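The Office Apple

The fruit delivery reaches Urklow's second-floor office in Cuvcombe a little after 9 in the morning. By noon the bananas are gone. The grapes go next, usually during the first meeting after lunch. The apples stay.

Robel Tefera has been bringing fruit to offices for his family's business, Moges, since he was in high school. He drives the van himself three mornings a week, and he has firm views on why people pass over apples at work.

"They're loud," he says. "You bite an apple in a quiet room and everybody looks up. Then you have a core, and you're holding it, and the trash can is across the room."

Moges supplies 200 offices in and near Cuvcombe, and a standard box holds enough fruit for a team of twenty to last most of a week. Tefera used to fill half of each box with apples, mainly for the reason that they travel well. He has cut that back and now picks smaller ones, sweet and red, that can be finished in a few minutes.

Where the fruit ends up matters as much as what is in the box. At Urklow it used to sit in the kitchen, down a hall and past the copier. Now people carry it to the white-topped table in the room with the brick wall, where the black office chairs are, and it gets eaten there between one job and the next.
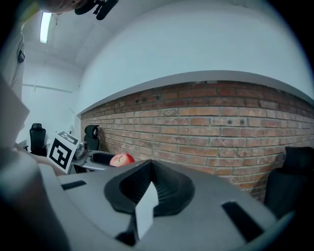
How to keep them crisp

An apple left at room temperature softens much faster than one in a refrigerator. In a heated office, plan on 5 days at most before the texture starts to go. Tefera suggests putting out a day's worth and keeping the rest in the crisper drawer, away from lettuce and other greens. Apples give off ethylene gas, and greens wilt early next to them.

Wash them when you take them out, not when they arrive. Water left sitting around the stem encourages mold. Check the box for bruised ones on the first day and eat those first, or cut them up.

Cutting helps in general. Zunov, a design firm two blocks over, keeps a small board and a paring knife by the sink, and whoever makes the morning coffee slices a few apples into a bowl. A squeeze of lemon slows the browning. The office manager there says the bowl is usually empty by 11.

The leftovers at Urklow go home with whoever wants them. One of the accountants makes applesauce in May, when last fall's storage apples are getting soft and the first local berries are still weeks off. She leaves the skins on - it turns the sauce pink - and adds nothing but cinnamon and a little water.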